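Swapping fingers on the two-arm bench

I spent most of February on grippers. The bench at Pullville has two small arms on a common rail, and until this winter both ran the stock Urkitz fingers, flat and hard with a thin rubber facing. They are fine for blocks. They are poor for anything round, and they leave dents in soft items when the current limit is set high enough to hold a full can.

The replacements are a Cekby printed finger set. I kept the palm, the motor and the wiring, so the only mechanical change is the finger itself plus two screws. Closing current went from 400 mA down to 132 mA for the soft presets. I left the controller alone, a Sawatzky board on firmware 3454, because I wanted one variable at a time.

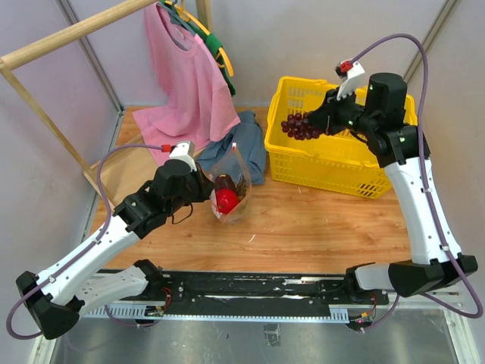
Cable routing took longer than the fingers did. The old harness ran inside the forearm and pinched at the wrist every time the joint went past 70 degrees, which showed up as dropped packets on the gripper bus. I moved it outside with a lot of slack. The purple cable on the right arm now arcs high over the segment before it comes back down along it, and the left one loops up over the wrist to the red connector by the finger. It looks untidy. I have not logged a dropped packet with this layout, but I also have not run it overnight.

Grapes are the test item I trust most. A bunch has no single width, so position control is close to useless and you find out quickly whether the current loop is any good. With the stock fingers I had to choose between crushing the outer ones and losing the bunch on the way up. The new set holds at the soft preset if the approach is slow and the grasp is near the stem.

Bags are still a problem. The fingers slide on thin plastic, and if the rim is folded over, the planner picks a grasp point on the fold and pulls the bag sideways. Depth on clear plastic is bad enough that I stopped using it and set the grasp height by hand.

Next I want to put the stock fingers back on one side only and run the same items through both arms. The two wrists have different backlash, so I will have to swap sides halfway - tedious, but otherwise the comparison means very little. The finger screws also need thread locker. I found one loose after the third session.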